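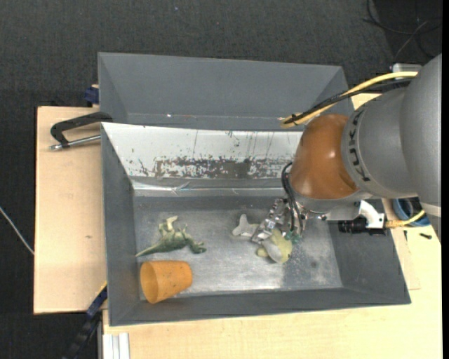 Photo: Festus Technical College, Department of Automation

FOR IMMEDIATE RELEASE
May 3, 2022

Festus Technical College Students to Present Bin Picking Projects at Dresau Student Automation Challenge

College enters two teams from its second-year robotics course; public presentation to be held on the main campus

FESTUS - The Department of Automation at Festus Technical College announced today that two student teams have qualified for the final round of the Dresau Student Automation Challenge, a yearly competition for two-year and technical colleges. The teams were selected from a field of 73 entries and will compete in the bin picking category later in May.

Bin picking is the task of finding, grasping and removing single items from a container in which they lie in no set order. It is a common need in warehouses, packaging plants and recycling facilities, and it remains difficult to automate when the items differ in shape, size and surface. For the student category, the challenge rules call for everyday objects and toys in place of industrial parts. Items in use in the college's robotics laboratory include a toy fish, a green toy dinosaur and an orange plastic cup, which students place in a gray metal bin beneath a KUKA robotic arm.

The two teams, entered under the names Ornov and Mühlbauer, are made up of students in the second-year course Applied Robotics and Handling Systems. Each team has six members. Students divide the work among gripping, vision, motion planning and documentation, and every student is required to complete at least one assignment in each area before the end of the term.

"Our students arrive with good skills in wiring, programming and machine safety, and this project asks them to bring all of those skills to the same table," the Department of Automation said in a statement. "A soft toy and a hard cup do not behave alike when a gripper closes on them. Students have to plan for that, test their plan and write down the result, including the results they did not want."

Under the competition rules, each team must transfer a mixed set of items from one bin to another within a fixed time. Items may lie on their sides, touch the bin walls or rest against each other. Points are awarded for each completed transfer and deducted for dropped items, contact with the bin and any restart of the program. A written report and an oral presentation to the judges make up one third of the final score.

The teams have taken different approaches. Team Ornov has built its program around a library of stored grasps, with a separate entry for each type of item. Team Mühlbauer chooses its grasp from the outline of the item and uses the same method for every object. Both teams work in the same laboratory and on the same robot, in alternating sessions, and keep a shared log of grasp attempts. The log passed 4,000 entries in the final week of practice before the qualifying round - a total that includes failed attempts as well as successful ones.

Students in the course receive 206 hours of instruction and supervised laboratory time over two terms. The course covers robot programming, gripper selection, basic machine vision, risk assessment and technical writing. Enrollment is open to students who have completed the first-year sequence in electrical and mechanical systems. No earlier experience with robots is required.

The college will hold a public presentation of both projects in the robotics laboratory on the main campus before the teams leave for the final. Visitors will be able to watch practice runs from the marked viewing area and speak with team members about their work. Admission is free, but space in the laboratory is limited and advance registration with the department office is required. School groups are welcome and should register through a teacher. Safety glasses will be provided at the door.

Applications for the next Applied Robotics and Handling Systems course are now being accepted. Course descriptions, entry requirements and financial aid forms are available from the admissions office.

About Festus Technical College
Festus Technical College offers two-year degrees and certificates in automation, electrical technology, machining, welding and building systems. The Department of Automation provides classroom and laboratory instruction for full-time students and evening courses for working adults.

Media Contact
Office of Communications
Festus Technical College

Interviews with the department and visits to the robotics laboratory can be arranged on request.

###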